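Rindura 0.9: el planificador bimanual deja de tratar los brazos por turnos

La nueva versión de Rindura, la capa de planificación y control que mantiene el grupo de Trelovholm, entra esta semana en la rama principal. El cambio de mayor alcance afecta a la coordinación entre dos brazos que comparten mesa. Las pruebas se han hecho en simulación, con la celda de referencia: bandeja, cubo y una herramienta de mango rojo.
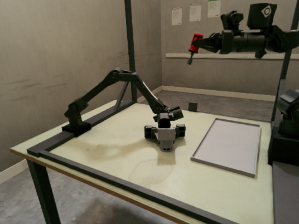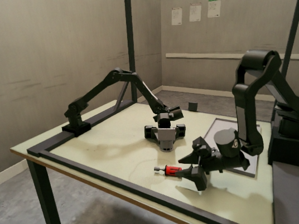
Celda de referencia en el simulador, dos momentos de la tarea con la herramienta roja.

Texto: Constanza Durán | Boletín técnico de Trelovholm | 26 de febrero de 2025

Hasta la versión anterior, el planificador reservaba el volumen central de la mesa para un solo brazo. El otro esperaba fuera hasta recibir el permiso. El esquema era seguro y fácil de depurar, pero impedía cualquier tarea en la que las dos pinzas tuvieran que trabajar cerca una de otra. Rindura 0.9 sustituye la reserva por una comprobación continua de distancias entre eslabones, evaluada sobre un horizonte deslizante de 32 pasos.

El nuevo módulo, Ngui, lo han escrito Chun-yin Sin y Rizal Ong. Recibe las dos trayectorias candidatas, calcula la distancia mínima entre pares de cuerpos y devuelve un coste con su gradiente. La herramienta sujeta se añade al árbol cinemático como un cuerpo más en cuanto se confirma el agarre, y se retira al abrir la pinza. Antes había que declararla a mano en el fichero de tarea — fuente habitual de colisiones falsas al soltar.

La bandeja exigió un tratamiento aparte. Su borde elevado es poco alto y la malla de colisión simplificada lo absorbía en un bloque macizo, con lo que el interior quedaba marcado como inaccesible. Thảo Đỗ ha descompuesto la pieza en cinco cuerpos convexos, fondo y cuatro bordes. El coste de consulta sube ligeramente; a cambio, el planificador ya admite destinos dentro de la bandeja.

En percepción hay menos novedades. El estimador de pose sigue confundiendo la orientación de objetos cilíndricos tumbados cuando un dedo de la pinza tapa uno de los extremos. Prasetyo Sumampouw ha añadido una salida de incertidumbre por eje, que el controlador consulta antes de cerrar. Si la varianza del giro supera el umbral, el brazo se retira y repite la estimación desde otra postura. El umbral se ajusta en la configuración de cada tarea y no tiene valor por defecto.

La batería de regresión consta de 600 episodios con posiciones iniciales aleatorias y un límite de 90 segundos por episodio. Los registros completos, incluidos los fallos, están en el repositorio Rovine. Quien migre desde 0.8 debe regenerar las mallas convexas y eliminar la clave de reserva de volumen; el cargador la rechaza con un error explícito.

Queda pendiente la transferencia directa de objetos entre pinzas, prevista para septiembre. La interfaz ya figura en la cabecera, marcada como experimental, y puede cambiar sin aviso.

Artículos relacionados
Rindura 0.8: notas de migración
Descomposición convexa de piezas con borde fino
Cómo leer los registros de Rovine
Horizonte deslizante y límites de par: preguntas frecuentes
Ngui, documentación de la interfaz de costes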